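2019-04-29, folding bench, notebook of Marin Bošković

Continuing from the last entry. Sadao asked me to write down what I think about the laundry question before the meeting with the Keler people, so I try to do it here while it is fresh.

Their question is simple: can a machine put away the laundry of a normal house today? My answer is still no, but I want to be more exact than last time, when I said only "no" and Sadao was not happy with me.

What I believe we can have soon is one garment type, on a flat table, already unfolded, with the front up. This is a small part of the chore. At home I do it without looking. The difficult parts come before: to take one shirt from a pile, to find which end is the collar, to turn it if it is inside out. The Atanasov report skips all of this and begins with a shirt lying flat. I understand why they do so, but a family doesn't have such shirts.

On folding itself. When I fold with my hands I use the fingertips to feel if I have one layer or two. With the grippers I lose this completely. I must look, and even then I am sometimes wrong. The jaw goes under two layers and I see it only when the fabric moves in the wrong place. I wrote this already in the Trimimia file, but I think it is the main point and it should be at the top.

T-shirt work, two grippers, basket at the left:

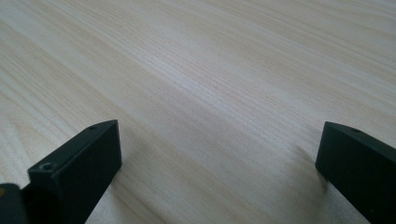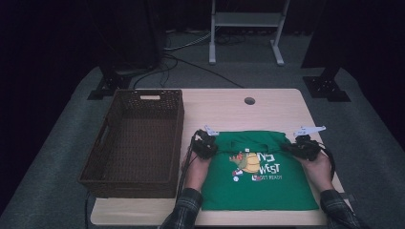
The second thing is the corners. The last step, when the shirt is almost a rectangle and one wants it neat, takes me longer than the big folds. A person pulls the fabric a little, presses, pulls again. It is not a step that I can write in a list. I tried to write it for Rikix as "make the corners straight" and Sadao put a question mark beside it. He is right. How straight? My mother would open it and fold it again.

Then the basket. We always speak about folding and forget that the shirt must also travel. A folded shirt lifted by two corners is not a folded shirt anymore. It needs support from below, or it must be pinched through all layers, and then the thick side near the collar makes trouble. I would like to try 10 transfers with nothing else, no folding, only from table to basket, and note how many arrive in good shape. Sadao says 10 is too few. Perhaps, but I prefer to see 10 carefully before we do more.

About speed I don't want to promise anything. Keler has written in their letter a target of 13 garments in one session without help of a person. If "help" includes preparing the shirt on the table, then we are far from it. If it doesn't include this, I think it is possible in some months, for T-shirts. Not for socks, not for anything with buttons. I have no opinion yet on towels; they should be the easiest, but our thick one was worse than the shirts, it opens by itself.

Sadao's view is more positive than mine. He thinks a machine which folds slowly at night is useful even if it needs an hour for what I do in a few minutes. For a hotel or a shop, yes, I agree. For a house I am not so sure, somebody has to feed it and take the things away, and in this time the person could fold them.

To do:
- ask Keler what they mean by "without help"
- write the note about layers again, shorter, and move it to page 2
- transfers to the basket, T-shirts only
- agree with Sadao on what counts as a neat fold, maybe with a ruler
- find who has the key for cabinet 632, the spare jaws should be there

Sadao will read this and add his remarks in the margin. The towels stay for July.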